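What the sorting contest leaves out

My nephew's robotics club meets in August, in the evenings, and I have now sat through enough of it to have an opinion. The task for this year's Drivthorpe contest is to pick batteries out of a tray of plastic blocks. Fourteen students, two arms, one table.

I was told this would teach them engineering. I'm not so sure. Most of what I saw was kids waiting for a turn. 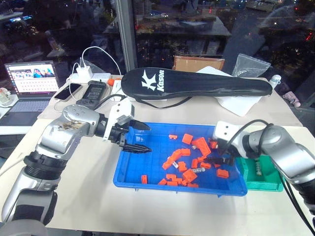 Two arms at the blue tray, with batteries in among the orange blocks.

Zuzana Krajčí, who runs the club, says the waiting is part of it. Maybe. But the scoring sheet gives 10 points for a battery in the green box and none for explaining why a grip failed, and students are quick to read a scoring sheet. By 9 p.m. the talk at the table was all about speed.

Then there's the sales pitch. The flyer promises "skills for the recycling plants of tomorrow." A recycling plant has mud, broken glass and things nobody planned for – a tray of clean orange bricks has none of that. I'd like to see the club spend six weeks on a bucket of real junk and score worse.

Anežka Tichý, the youngest member, keeps a notebook of every dropped block. The contest has no column for it.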